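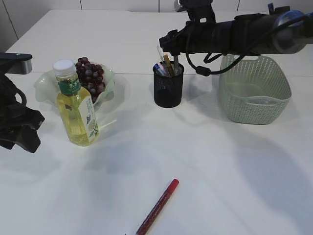
*The two-arm Skaltia table at the Rasten room services center in Fliluvville.*

**Rasten puts two-arm sorting table into daily use in Fliluvville**

FLILUVVILLE, 13 December 2022. Rasten, which looks after meeting rooms and shared desks for office buildings, has started using a two-arm robot table at its room services center in Fliluvville. The table, called Skaltia, takes over part of the work of sorting the small items that come back from meeting rooms. It was built by the equipment maker Renaud and set up together with the seven employees who work in the returns area.

The center handles up to 300 room sets a day. A room set is what a customer orders along with a room: pens and markers, rulers, scissors, sometimes a drink and a bowl of fruit. When a meeting ends, everything is collected and brought back. Until this fall, each set was tipped out on a bench, checked and sorted by hand before it could be packed for the next booking.

Under the new arrangement, an employee lays out the items on a white table between two robot arms. The arms pick up the items one at a time. Pens and markers go to a mesh holder and larger stationery goes to a basket. Food and drink stay where they are until an employee clears them.

"Most of what comes back is ordinary office stuff, and most of it is fine to use again," said Inès Fleury, who runs the Fliluvville center. "The sorting still has to be done every day, for every room. We wanted people to spend less of their shift bent over a bench."

**What changes in the returns area**

The four sorting benches have been reduced to two. The Skaltia table stands where the other two used to be, and a second position next to it is used for checking. No jobs were cut as part of the project, and the seven employees keep their current hours and pay grades.

What they do during those hours has changed. Each person now spends 45 minutes at a time at the robot table and then moves to another task. The other tasks are testing markers, packing sets, restocking the shelves and answering requests from the buildings. Before the change, an employee could be on a sorting bench for a full morning.

The employee at the table has three duties. The first is to lay out the set with enough room between the items for the grippers to reach them. The second is to watch the work and stop it if an item is dropped or picked up badly. The third is to deal with anything the system leaves behind, such as an item it has not been taught.

Killian Hervieu has worked in returns for six years and was one of the first to be trained. He said the early weeks were slower than sorting by hand.

"We stopped it a lot at first," Hervieu said. "A marker would be lying too close to a pair of scissors, or a ruler would be flat on the table and the gripper could not get hold of it. You learn how to put things down. I still sort faster than it does if it's one tray. By the end of a full day I'm glad it isn't all me."

The stop button can be used by anyone in the area, and no reason has to be entered when it is pressed. Rasten agreed to this after employees said during the trial that they did not want stops to be counted against the person on duty.

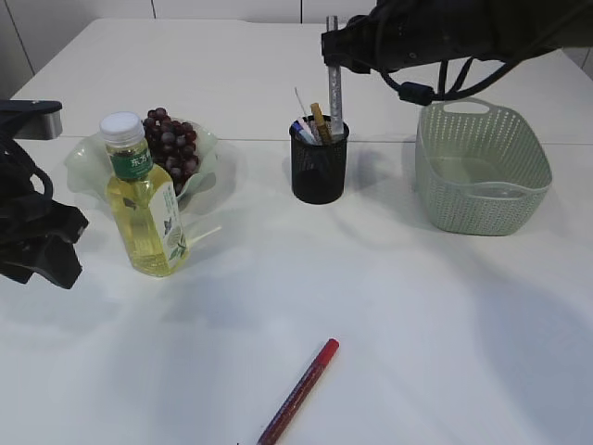
*Pens and markers in the mesh holder, with a bottle of tea, grapes and a basket on the table.*

**Teaching the table new items**

Skaltia is taught with the items the center handles every day. An employee moves the arms through a task by hand several times, and the system uses those recordings to repeat the task on its own. Renaud supplied the first set of tasks. Those added since September were recorded by Rasten employees.

The work is done with other items left on the table. Room sets come back mixed, and the arms have to reach a marker without pushing over a bottle or catching the edge of a bowl. Positions are changed from one recording to the next for the same reason.

"If you only teach it with a clean table, you get a robot that works on a clean table," said Igor Nowakowski, project engineer at Renaud. "The people in returns know what comes back from a room. They set up the tables for recording, and they were much better at it than we were."

Nowakowski said the mesh pen holder needed more work than the team had planned for. Pens lean in different directions once they are in the holder, and each one changes the space left for the next. The team first tried to make the arms place every pen upright. That was dropped after employees pointed out that the people packing the sets do not care which way a pen leans.

Rasten asked for at least 100 recordings of each task before it was used on real returns. Recordings in which something was dropped are kept as well, marked as failed, so that they can be looked at later.

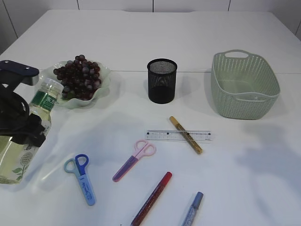

Scissors and rulers were added to the list of items in November. Scissors are handled only with the blades closed or covered, and an employee checks them before they are put in reach of the arms. Open scissors are set aside and dealt with by hand. Rulers remain difficult. A thin ruler lying flat gives the gripper little to hold, and for now employees are asked to move it themselves if the first attempt fails.

Writing instruments are the largest group by far. The system places them all together and does not separate working markers from dry ones. Testing is still done by a person with a sheet of paper, and Rasten has no plans to change that.

**Agreed with staff before the start**

The project was discussed with employee representatives before any equipment was ordered. Lucienne Lebrun, who represents the staff at the Fliluvville center, said the talks dealt mainly with breaks, training time and the use of cameras.

The cameras at the table are pointed at the work surface. Under the agreement, recordings may be used to teach and repair the system and may not be used to rate employees. Recordings in which a person can be recognized are deleted. The staff representatives can ask to see what is being kept.

"People were worried, and they had good reasons," Lebrun said. "Some had seen machines brought in at other places where they were told very little. We asked for the rules in writing and we got them. There are things we still disagree on. The floor around the table is tighter than it was, and I would like to see that fixed before they bring in another one."

Rasten has confirmed that the layout will be reviewed. One option is to move the packing shelves to the opposite wall, which would give more space behind the person at the table. The company will also replace the current stools, which several employees find too low for laying out items.

Training takes place during paid hours. Every employee in the returns area has completed the basic course, which covers laying out sets, stopping and restarting the arms, and recording a simple task. Two have gone on to a longer course run by Renaud and can now carry out small repairs, including changing worn gripper parts.

**Next steps**

The table will stay in its present use through the winter. It runs during the day shift only, with an employee present at all times. Evening returns are still sorted by hand at the two remaining benches.

In April, Rasten and the staff representatives will go over the results together. They will look at how many sets pass through the table, how often it has to be stopped, and what employees say about the rotation. A decision on a second table will be made after that review. Rasten has not set a date for using the system at its other centers.

"I would be careful about promising too much," said Nadège Masson, managing director of Rasten. "It sorts stationery at one site, with people next to it. That is useful to us. If the team in Fliluvville tells us in the spring that it makes the day better, we will talk about the next one."

**About Rasten**

Rasten provides room services for office buildings, including setup, supplies, catering and returns. Its room services center in Fliluvville prepares and takes back sets for meeting rooms and shared desks.

**About Renaud**

Renaud designs and builds work tables with robot arms for light sorting and packing. Skaltia is its two-arm model for small items.

**Press contact**

Rasten press office, Fliluvville. Interviews with the returns team can be arranged on weekdays during the day shift. Visits to the center need to be booked in advance.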